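Search this site Go
Menu Reports Archive Contact

We use cookies to remember your settings. Accept Manage

Parts room refit, progress report to the Cantero fund
9 May 2023
By the Zollden stores team

Short one this time, the long version comes with the accounts. Apologies for the bullet-ish style, we are writing between deliveries.

Where we are. Shelving is up. Carpet stayed, we decided against pulling it. The old gray cabinets are gone and the money we set aside for hauling them wasn't needed, the scrap yard came and took them for nothing. So 484 dollars goes back into the pot, we would like to put it toward labels if you agree. Please say yes or no by the end of the month, a one-line email is plenty.

Spending so far is 3,931 dollars, nearly all of it the Zarko shelving plus freight. Freight was higher than quoted. We argued, got a little off, not much. Remaining 1,482, with the labels, the spare bins and a second step stool still to come out of it.

The idea from the application hasn't changed. Each kit gets built from what's on the shelf next to you, large molded parts up top, small stuff on the lower shelf, and the finished kit leaves in a bin. No walking to the other room for one box. No carboard cartons with five different things in the bottom of them. We had years of those.

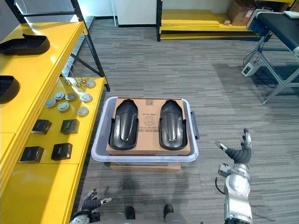 Muleck wrote back on the draft of this report asking why the small parts are not in drawers, as their own store has had drawers for years and would not go back. A drawer keeps dust off, they said, and stops a disc from rolling behind something. They also wanted to know who puts things back in order after a kit run, and whether that time is in the budget.

Fair questions. Drawers we looked at. Costs more per bay and people leave them open. Open shelf means you see you're low on something without touching anything. Dust, yes, they have a point, we wipe down at the end of a shift and will see how that goes over the summer. Resetting the shelf is done by whoever ran the kit, it's in the hours we reported, not a separate line. We can split it out if Cantero wants it split.

Delays. The second Zarko delivery came with the wrong feet. Lost most of a week. Used the time to write the layout sheet, so not a total loss, but the schedule in the application is off by that much and we have not made it up.
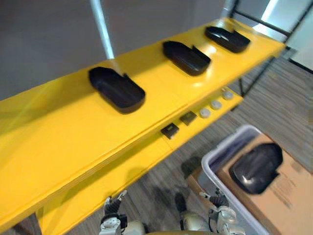

Layout sheet is at version 5 and we think it's close to final. Earlier ones had the molded trays in with everything else and it was a mess, people stacked things inside them. Now trays get the top surface to themselves, in a row, all turned the same way, with a bit of space between one and the next. Small black squares and white discs go on the ledge under. The "all turned the same way" rule sounds fussy but a backwards tray in a kit was our most common return last year, and it's quicker to spot on the shelf than in a closed box.

What the sheet still doesnt cover is the thin pins. They fall over. Thinking about a foam block with holes, cheap, will try one before buying any more. If it works it comes out of the bins money.

Safety walk was done on the new bays. Two notes. Keep the floor clear at the ends of the units, and put something on the corners of the uprights at shin height. Corner pads ordered. Floor is a habit problem and we're working on it.

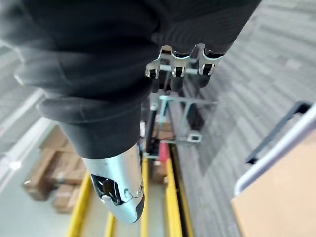 Zollden parts room: light gray metal frame, yellow rails.

Training. Everyone on the early shift has now done a kit run with the sheet in hand. Late shift is behind, partly the feet business, partly sickness. Feedback so far mostly good, two people said the lower shelf is a long bend if you're tall. We could raise it one slot but then the boxes at the back get hard to reach. Leaving it for now, will ask again after late shift have had their turn.

One thing we got wrong in the application, we said the yellow shelf boards would show up scratches and be a pain. They clean up fine. The shine is a nuisance under the ceiling lights though, dark parts OK, pale ones harder to pick out when you're tired. 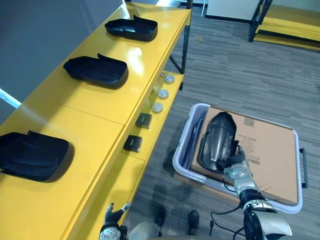

Next stage is the bins. We asked for one per kit station in the application and we still want that, but with a fixed spot for each instead of wherever it was last dropped. At the moment a white one sits out on the carpet to the side of the bench, and that is more or less where it should be, only nothing on the floor says so. Tape marks on carpet don't last. Looking at a low mat, Muleck use one and offered to send us the supplier. After that the labels, if approved, front lip of each lower shelf first and then the black rack.

Asks for this period:
- OK to move the 484 to labels
- Do you want reset time as its own line, yes or no
- New end date, we would like two extra weeks because of the feet

Receipts are in the shared folder, freight correction included. Late shift training dates to follow once we have them.

Get our newsletter Enter your email Sign up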